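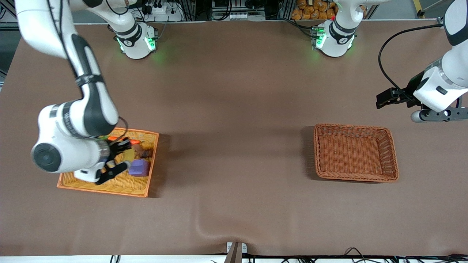

**Sollmont two-arm cell: progress report to Pluswood**
3 Mar 2025
Prepared by Farzad Hosseinzadeh, Flostum

The cell is running again after the maintenance stop and is back on the basket sorting work. Spending is within the budget agreed for this period. One job is still open and is set out below.

**Work done**

- Both arms were taken back to their zero positions and recalibrated against the tabletop. The right arm had drifted by 2 mm at the fingertips. The left arm was within limits and needed only a small correction.
- The strap holding the cable on the upper link of the right arm had slipped towards the wrist. We moved it back up and left enough slack for the wrist to turn fully both ways.
- The finger pads on both grippers were replaced. The old pads on the right gripper had worn smooth along one edge, and light items were turning in the grip.
- The base bolts were checked for torque. None had moved.

We then ran the right arm for 27 hours over several shifts, picking mixed items from one basket and placing them in another. It completed 2064 picks without a cable fault. Before the stop we were seeing a fault most days.

**Still open**

The cable on the left arm leaves the forearm near the top and makes a wide loop before it comes back to the gripper. It has not failed, but it can catch on a basket rim when the arm works low. Moschos has quoted for a shorter cable with an angled connector. Until it is fitted we are holding the left arm to 65 per cent speed and keeping baskets away from its side of the table when it reaches down.

The loose cables along the near edge of the table also need tidying. We will do this during the same stop, as the cell has to be powered down for both jobs.

**Costs and next steps**

Finger pads and labour were charged to the maintenance line. The replacement cable is not in the current budget and we ask Pluswood to approve the Moschos quote, sent separately. Fitting and testing will take one working day. The next full calibration is due in July.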